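December 29, 2019

Flat-top no. 2, the Kenunton order. Strung it Friday night with lights and left it at pitch. Top has pulled up a little behind the bridge, less than I expected with the lighter X brace. Neck relief fine, no adjustment yet.

Tap tone before the bridge went on was close to the one from September. With the bridge it dropped and got duller in the trebles. I think the bridge plate is too heavy. Sorcha Tully played it for an hour and said the same thing without being told: bass good, first string thin above the seventh fret.

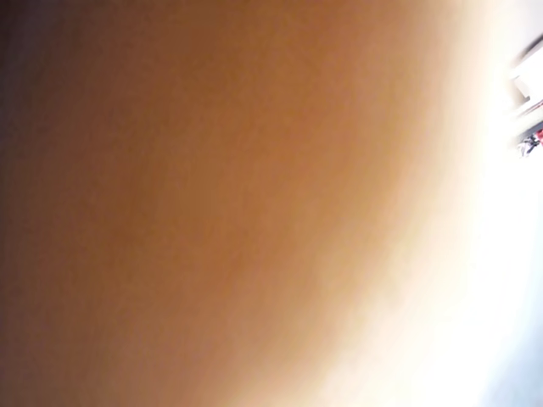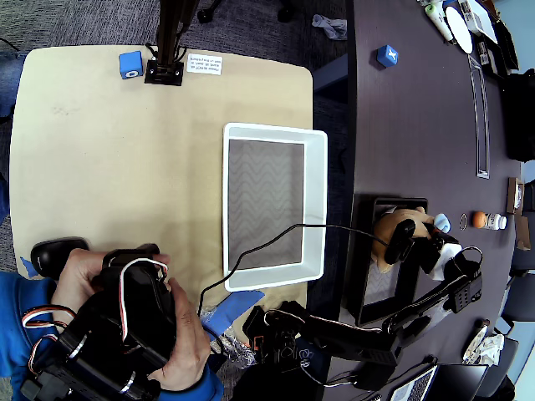

Saddle: took it down with 400 grit on the flat block, then checked action at the 12th. Still high on the low E. Don't go further until the top settles. A at 440 on the fifth string, 12th fret note reads sharp, so compensation needs moving back there. The B is OK.

Back braces: scraped two of them through the soundhole with the bent scraper and 60 grit on a stick. Slow work. Slight gain in sustain on open D, could be wishful.

To do:
- new bridge plate for no. 3, thinner, maple
- ask Mac an tSaoi about the bone blanks, last lot had soft spots
- fret ends on the treble side, 14 up
- Sorcha wants it back for another try in DADGAD before lacquer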